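Wooden bowl on a dark wood table - do I need to oil it, and is felt underneath worth the bother?

Posted in Kitchen and Table Care
Asked by mulga_jan

I've picked up a round wooden bowl, light tan, smooth all over, with a nice thick rim. It lives on a dark brown table with a bit of a sheen to it, and it catches whatever small stuff has no other home. No food goes in it, ever.

The bloke at the shop told me I had to buy a tin of Fendix bowl oil and do the whole thing every month or it would crack. He also tried to flog me a set of felt pads. I've had a timber chopping board for 36 years that has had nothing but a wipe and it's fine, so you'll forgive me for thinking this is a sales pitch.

What I want to know: does a bowl that only holds odds and ends need oil at all? Will it mark the table if it gets dragged around every time someone is after something? And has anybody used the Fendix stuff and seen a difference they could point to? Please don't just send me a link to the maker's own page, I've read it.

Two pictures:

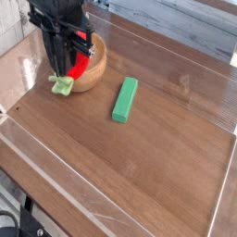
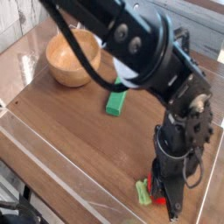

The bowl and the table, with the green block beside the bowl in both.

Eylül Erdem
3,725 points

I turn bowls as a hobby, so take it as one person's experience. The monthly oiling advice is for salad bowls that get washed. Washing strips the oil out, so you put it back. A bowl that never meets the sink loses very little. I have one by the front door for keys and it was last oiled when I made it.

I can't tell from a photo whether yours has been oiled or has some sort of hard finish on it, and I'd be wary of anyone who says they can. Put a drop of water somewhere inconspicuous, say on the underside. If it's still beading after 10 minutes, leave the bowl alone. If the drop soaks in and the wood goes dark, a thin coat of food-safe mineral oil won't hurt. Wipe off whatever hasn't gone in, or it will stay tacky and collect fluff.

Cracking is mostly down to sudden changes in humidity. Keep it away from the heater and out of the window in summer. Oil does slow things down a little, but I don't believe it saves a bowl that was going to split anyway.

The table is the bigger worry, I think. A dark surface with a shine shows every scuff, and the damage is done by grit caught under the base, so check the foot of the bowl with your fingers now and again. Felt does help - but it picks up grit as well, and then you're dragging fine sandpaper about. If you do use pads, replace them when they go hard.

grumpyinballarat
1,000 points

Tried Fendix. Also tried Gavham, which costs more and smells of oranges. Did half a bowl with each and after a winter I could not pick which half was which, and neither could my wife. The tins are still in the shed if anyone in the area wants them.

Lift the bowl, don't drag it. Costs nothing.

tilly_k
45 points

I always use olive oil on mine and it comes up lovely, a beautiful colour! Only takes a minute.

Comment from Eylül Erdem: Please don't, olive oil never sets and it can go rancid. Fine for a week, then you'll notice the smell every time you reach in for something.

Comment from tilly_k: Mine doesn't smell?

Comment from mulga_jan: Did the water drop on the base and it sat there the whole time, so no oil for now. Still not convinced about the felt. I'll see how lifting goes, though I wouldn't bet on the rest of the household remembering.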